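December, Sorside

Morning

Woke before the alarm and lay there listening to the radiator. Up at twenty past six. Porridge, the last of the raisins, coffee. The bread I bought on the way home from Stodville has gone hard at one end, so I cut that off and put it in the freezer for crumbs with the other ends. The freezer drawer is mostly ends now.

It was still dark when I walked to the bus. The pavement on Cosgrove Street had been salted on one side only, so everyone was walking in single file on that side, including a man with a stroller who kept apologizing. The ride took 19 minutes, longer than it should. They are digging outside the pharmacy again.

Got in and hung my coat on the chair. Veronika Rüegg was already there with her boots off, drying her socks on the pipe. She had brought in a bag of clementines and said to take as many as I wanted. I had two before nine and another with my coffee.

The table

I have been meaning to write down something about the table, after all the fuss last week over whether to keep it as it is or get one big top. We are keeping it. It's two boards laid one behind the other, both the same light beige, and if you push them up tight you hardly see the line between them. I ran my thumbnail along it this morning and a bit of cracker came out. I went over the whole line with an old toothbrush before anybody needed the table, then did the tops with a damp cloth and a dry one. I used the Willulex spray on a ring someone's mug had left near the front corner. It took two goes and my hands smelled of lemon until lunch.

The color was my choice back when we set the room up and I still think it was right. Merle Pearce wanted white. White would have shown every crumb, and with the wall as pale as it is you would lose the edge of the table altogether. The beige is warm enough that it doesn't feel like a dentist's. It does show pencil, I'll give him that.
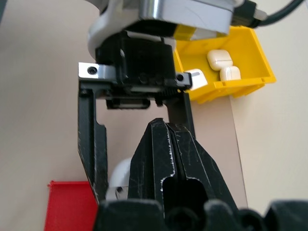
A corner of the morning. The beige behind is our tabletop.

I also pushed the rear board back toward the wall, as it creeps forward when people lean on it. Put a folded bit of card under the left leg. Must find something better than card.

Small things

Most of the day went to small things. The earbud cases have been the problem all month. They are white and round-cornered and smooth, and they look so much alike that once a few are out on a table you stop trusting yourself about which you have already dealt with. Last week I checked the same one twice, wrote it down twice, and then spent half an hour looking for a case that didn't exist. Veronika found the mistake by reading my sheet upside down from across the desk.

So the new rule is that everything goes in the yellow bin. It has low walls and no lid, and it sits toward the back of the table with the wall behind it. I like that you can see into it from a chair without getting up. The old box was deep and gray and things lay at the bottom of it for weeks (a watch strap, somebody's house key, a plum stone). Things don't get lost in the yellow one in the same way. The color helps too. White on beige is hard on the eyes by four in the afternoon, and white in yellow is easy.

Merle asked whether the cases ought to stand in rows. I said they could lie how they liked so long as they were in the bin. He said rows would be quicker to check. He is probably right, but with those rounded corners I can't see them staying in rows, and I didn't want to be the person straightening them all day.

Before lunch I went through my sheet. We are up to line 774 in the log, counting from the start of the year, and Veronika thinks we will finish December on 896 if the holidays don't eat too much of it. I think she is being generous. I wrote both numbers on the corner of the desk calendar so that we can settle it later.

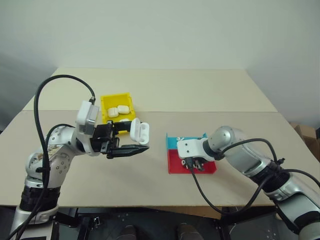 Lunch and after

Soup from the place next to the bank. Lentil, too salty, but hot. Ate it standing by the window as the chairs were all covered in coats. Veronika told me about her sister's new apartment in Stodville, which has a bath but no shower and a kitchen cupboard that opens into the water heater. The rent is high for that. Her sister says she doesn't mind because of the view. I asked what the view was and Veronika said a canal and the back of a tire shop.

Merle came back from the post office with the labels, a roll of 300, the wrong size. They are meant for jars. He wanted to cut them in half and I said we should send them back, and in the end we did nothing and they are on the shelf by the door. I stuck one on the front of my notebook to see if it would hold and by five it had come up at one corner.

Spent the middle of the afternoon on the shelf itself. Threw out dried-up pens, a phone book, and a ball of string too short to tie anything. Kept the good scissors and the tin of thumbtacks. Found the receipt for the desk lamp, which I had told Merle I handed to him in the fall. I put it on his chair and said nothing about it. He said nothing about it either.

A headache came on after three. Drank two glasses of water and ate the last clementine. It went off by itself later on.

Evening

Home a little after six. Cold in the hall. Mother's card had come, with the usual stamp and around half a page of writing about the neighbor's hedge. Must answer it before the weekend or I won't do it at all.

Made eggs and fried potatoes. While they were cooking I looked at my own kitchen table and thought I ought to do for it what I did this morning at work. There is a gap where the leaf folds down and I don't like to think what is in it. I got as far as finding a toothbrush. Then the potatoes needed turning.

Washed up, ironed the blue shirt, wrote this.

For tomorrow: proper wedge for the table leg. Ask about exchanging the labels. Bring Veronika's container back. Bread.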